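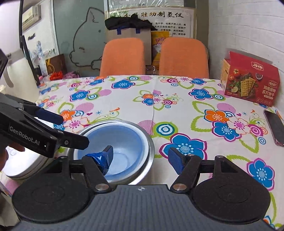

Jinfeng Xia wrote that the bowls had been stuck since lunch and asked whether it was safe to pull on the blue one.

Reply from Varkdale support: Please don't pull on the blue one yet. It sits on the inside, and lifting it by one side can wedge it tighter in the bowl with the white rim. Work on the metal bowl first.

Steps sent
1. Stand the whole stack in the sink in warm water, up to the side of the metal bowl. No boiling water.
2. Put cold water in the blue bowl. Leave for 11 minutes.
3. Hold the metal rim and turn the inner bowls — turn, don't lift.
4. If nothing moves, put a drop of dish soap between the rims and repeat.

Update, 22 March 2024
Metal bowl came off on the second try. The other two still stuck. Customer asked if the freezer would help. Told no, the white-rimmed bowl may crack.

Update
Soap left in for 60 minutes with the bowls upside down on a towel. Blue bowl came free. No chips. Customer says the tablecloth got soaked and will go in the wash.

Advice for storage: dry each bowl fully and put a paper towel between them before nesting.

Status: closed. Reopen if they stick again.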